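Does a mug need to stand on a towel to dry?
Asked by Musa Effiong, 30 January 2019

We've got a butcher-block style table at work and a rule that washed mugs go on a folded towel, never straight on the wood. Someone says it saves the finish. I have my doubts. The towel is in a heap by lunch and I can't see what a heap of damp cloth protects.

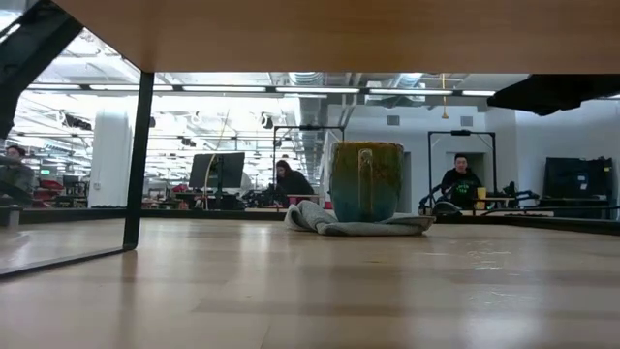
I've asked twice for evidence and got a link to a Nasis drying mat, so somebody is selling something. Has anyone tested this, or is it just one of those things people repeat?

3 answers

Hadiza Onuoha
Depends on the finish. If it's properly sealed, a few drips won't hurt. A wet towel left all day is worse than a wet mug, in my view, as it holds the water against the wood. We had a pale patch at Besetgate in November from exactly that. Wring it out, hang it up at night, and oil the top if it's an oiled one. I wouldn't pay for a mat.

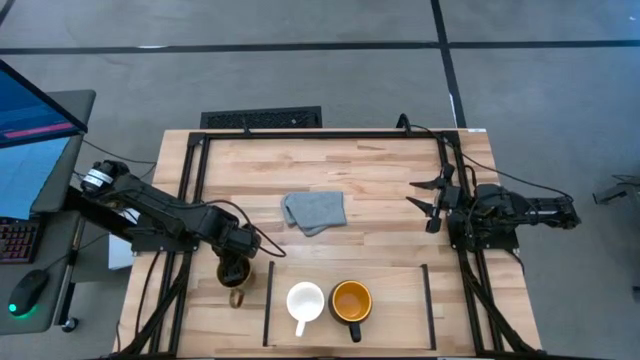 Towel in the middle, white mug and black mug straight on the wood.

And how are they being dried? Right way up, water sits in the bottom whatever you stand them on.

Osaze Onuoha
just use a rack

Adebayo Chukwu
Not convinced by the pale patch story, could have been a hot pan. But I agree about the towel. The unglazed ring on the foot of a mug can scratch, so there's some case for cloth under it. A thin one, laid flat. If yours is rough underneath, rub it with 400 grit wet paper and forget the towel.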